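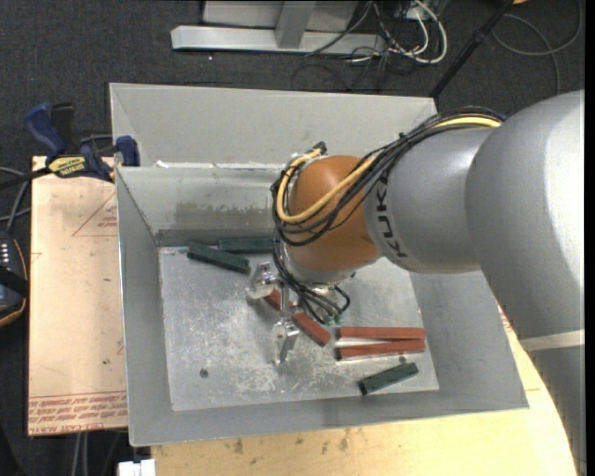 Early Settlement Charges on Hire Purchase Agreements: A Study of Contract Wording

Student project report
Consumer Law and Practice, second year
Author: Vidar Berge
Supervisor: Assunta Fiore

1. Background

When a person buys a car or a sofa on hire purchase, the agreement normally allows them to pay off the balance early. The lender loses some of the interest it expected, and the contract says how much of that loss the borrower has to cover. The wording of this clause differs a good deal from one lender to the next.

My interest in the topic came from a part-time job at an advice desk in Stulldale. Several people brought in settlement letters and asked why the figure was higher than they expected. The letters gave a total and a date but no working. In most cases the answer was in the agreement they had signed, although it took a while to find.

2. Aim

The project set out to answer two questions. Can an ordinary borrower find the early settlement clause in their agreement? And having found it, can they use it to work out what they would owe?

I did not look at whether any charge was lawful. That would have needed account records I had no access to.

3. Material

I collected 23 blank agreement forms. Some were downloaded from lenders' websites and the others were handed over by dealers on request. Two lenders, Poltar and Sundqvist, use more than one form depending on the goods being financed, and I treated each form as a separate document. Nultel supplied only its current form and did not reply when I asked for older ones.

All forms were for fixed-sum agreements with monthly payments. I left out leases and mobile phone contracts.

4. Method

Each form was read twice, with a gap of at least a week between readings. I noted the page on which the clause appeared, its heading, the number of other clauses it referred to, and whether a worked example was given.

For the second question I made up a standard borrower who still owed £3407 and had 15 monthly payments left. I then tried to work out the settlement figure using only the words in the form. If I had to guess a value, such as the date from which interest was counted, I recorded the form as incomplete.

The first version of my recording sheet had a column for "plain language", scored from one to five. I dropped it after the first readings. My scores for the same form changed too much between one reading and the next to be worth reporting.

5. Findings

5.1 Finding the clause

Most forms had a heading with the words "early settlement" or "paying early". In the rest, the clause was placed under "Ending this agreement", next to the rules on returning the goods. A borrower could easily confuse the two, as returning the goods and paying off the balance have different costs.

The Sundqvist forms put a short summary on the first page with a reference to the full clause. This was the easiest layout to follow. On the Poltar furniture form the reference on the first page pointed to the wrong clause number, and I wrote to the company about this in July.

5.2 Working out the figure

Fewer than half of the forms let me reach a figure without guessing. The usual problem was the notice period. Many forms said interest would be charged up to the settlement date, then defined that date by reference to "receipt of notice" without saying whether an email or a telephone call counted as notice.

The Nultel form gave the full formula but explained the symbols in a separate booklet. With the booklet to hand the calculation took a few minutes. Without it, it could not be done.

5.3 Worked examples

Where a worked example was given, it nearly always used a round loan amount and a settlement date falling on a payment day. Real requests often fall between payment days, and the examples did not show how the extra days were treated.

6. Limits of the study

The sample is small and was not random. Dealers who refused to hand over a form may use worse ones. I was also the only reader, and by the end I knew what to look for, so I probably found clauses faster than a borrower would.

7. Suggestions

Lenders should print the early settlement clause under its own heading and say plainly how notice can be given. Any worked example should include a settlement date between two payments. Settlement letters should show the calculation as well as the total.

A later project could ask borrowers to do the same exercise and time them. Assunta Fiore has suggested using the forms from this study, and copies are kept in the department office with the recording sheets.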